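Wrist camera view in sim: what has to be fixed before you log episodes?

Forum: Manipulation and Simulation > Practices and Standards

kfallahi
Posted August 19, 2022

I'm writing the internal rules for how we set up simulated scenes at Neluvska before anyone records demonstrations. Section 4 covers the wrist view, and it's the section that draws the most argument. Current state of the tabletop task, gripper open:
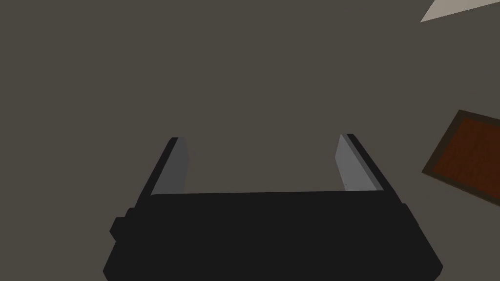 The draft says the following.

4.1 Both fingertips must be inside the view at full opening and at full closing.
4.2 The gripper body may fill no more of the view than is needed to satisfy 4.1.
4.3 At the start pose, every task object must be at least partly visible in the wrist view.
4.4 Camera offset, field of view and near clip are written to the episode header. They are never left as defaults in the scene file.
4.5 Nothing in section 4 may change inside a release. A change to any value means a new release number.

I'm fairly sure of 4.1, 4.4 and 4.5. I'd like comments on 4.2 and 4.3. Please say what kind of arm and task you work with, otherwise the numbers are hard to compare.

Keyvan Fallahi

torque_ripple

Parallel jaw, bin picking, sim and real.

4.2 can't be tested as written. "No more than is needed" will be read differently by each person who signs off a scene. Either give a limit as a percentage of the pixels or drop it. With the housing across the bottom like yours, I would want to know what that share is before arguing whether it's too much.

4.3 I would delete. A start pose where an object is out of the wrist view is a normal condition. If you forbid it, the policy never sees a search motion.

kfallahi

Agreed on 4.2, it needs a number. I'll compute the mask from the segmentation pass and post it.

On 4.3, we have a fixed overhead view as well, so the search argument is weaker for us than for someone who runs on the wrist view alone. The reason for the rule was practical. We had 20 episodes rejected in review when the operator started with the target fully outside the wrist view and then moved at full speed to find it.

mollusk77

Then the problem was speed, and you wrote a rule about visibility. Put a velocity cap on the first segment.

kfallahi

There is a velocity cap. It's in section 6. It applies to contact and near-contact motion, and free-space motion is exempt. I could extend it.

j_ordway

Two-finger gripper, kitchen-type tasks, sim only.

I'd keep 4.3 and weaken it. "At least partly visible" is already a weak condition. Look at your own view: the brown object on the right passes, and so does the pale corner at the top right if that one counts as a task object. All a reviewer gets from the first is part of a panel with a border, and from the second a wedge. If the rule is meant to guarantee that the target can be told apart from a distractor, those two are not equal, and your text treats them as equal.

What we use: each scene file has a list of objects marked "required at start", and for those the visible share of the object's own mask has to be above a threshold. Everything else can be anywhere.

torque_ripple

That's better than the draft. What threshold?

j_ordway

18 percent of the object's full projected mask. It came from looking at rejected episodes and has no theory behind it. I wouldn't copy it to another camera without checking.

kfallahi

I like the "required at start" list. It also settles the question of fixtures and background parts, which the draft leaves open. I'll take that and set our threshold separately.

Rostami_lab_tech

Different point. Your finger pads are light grey and the jaws are black. Is that in the standard or is it an accident of the asset?

I ask because we had pads and jaws the same color for one release, and the review team could not judge finger opening from the wrist view. They were asked to label "open, partly open, closed" and the disagreement rate was bad enough that we threw the labels out. Contrast between the pad and the jaw should be a written requirement. If someone swaps the asset later, nothing in your 4.1 to 4.5 stops them from making it all one shade.

kfallahi

It came with the asset. Good catch, I'll add it as 4.6. The wording I have in mind: "The contact surface of each finger must be visually distinct from the finger body under the release lighting."

mollusk77

I disagree with this one. If the real pads are black, the sim pads should be black. You are tuning the rendering for the convenience of labelers, and the policy pays for it on hardware. Gripper opening is a logged joint value. Why is a person judging it from pixels at all?

Rostami_lab_tech

Because logged values and rendered state came apart on us. The joint log said closed and the mesh was open, from a bad mimic joint. A person looking at the view caught it. The log check did not.

mollusk77

Fine, then run a render-to-log consistency test on each build. That's automatic and it doesn't touch the appearance.

Rostami_lab_tech

We do that now. I would still keep the visual check. It costs very little and it failed in a different way from the automatic one.

torque_ripple

Both of you can have what you want if appearance is versioned. Review on a "review material" set, train on a "hardware match" set, same trajectories, rendered twice. We re-render 2000 episodes overnight on one machine, so compute isn't an argument against it at this scale.

kfallahi

Rendering twice is possible for us. The replay is deterministic within a release. Across releases it isn't, as we found in October when a physics update moved the resting pose of several objects. That's most of the reason 4.5 exists.

Revised text so far:

4.1 Unchanged.
4.2 Gripper pixels are limited to a stated share of the wrist view, measured from the segmentation mask at full opening. Value to be set.
4.3 Objects marked "required at start" must show a stated share of their projected mask at the start pose. Other objects are not restricted.
4.4 Unchanged.
4.5 Unchanged.
4.6 The review material set must separate finger pad from finger body. The training material set follows the hardware.
4.7 Each build passes a render-to-log test on finger position before any recording.

prarkstead_qa

Reading this from the quality side, and I don't run robots. Two comments on the form of the rules.

First, 4.2 and 4.3 now contain "stated share" with no place where it is stated. Put the values in a table at the end of the section with a revision letter, and refer to the table. Otherwise the numbers end up in an email.

Second, say who can grant a deviation. Every rule set I've audited at Prarkstead had deviations, and the ones with no deviation clause had the most, only unrecorded.

kfallahi

Will do both. Deviations will go through the scene owner plus one reviewer outside the project, recorded in the episode header next to the camera values.

j_ordway

On the plain background: do you specify table texture anywhere? A flat single-tone surface with no markings gives very little to judge height from. Our operators overshot the table on descent until we added a faint grid to the operator's display. The grid is an overlay and isn't in the recorded images.

kfallahi

Not specified. The operators have a height readout on a separate panel. I haven't seen overshoot in the logs, but I haven't looked for it either.

mollusk77

Height readout on a separate panel means they look away from the view during descent. I'd call that a worse problem than anything in section 4.

torque_ripple

Depends on the display layout. Ours is directly under the wrist view and we have no trouble with it.

Keyvan, is the side protrusion on the left of the housing part of the collision model or only the visual mesh? We had a similar bump that was visual only, and it passed through bin walls for a whole release.

kfallahi

I would have to check the collision file. If it's visual only, I'll add a rule that anything visible on the gripper body has a collision shape, or a recorded deviation if it doesn't.

I'll leave the thread open until the draft goes to Pretness for review. They supply the arm description files and will want a say on 4.4. The mask share for 4.2 will follow when I have run it at both openings.

prarkstead_qa

Send the table with it, please. Revision A, even if half of the values are blank.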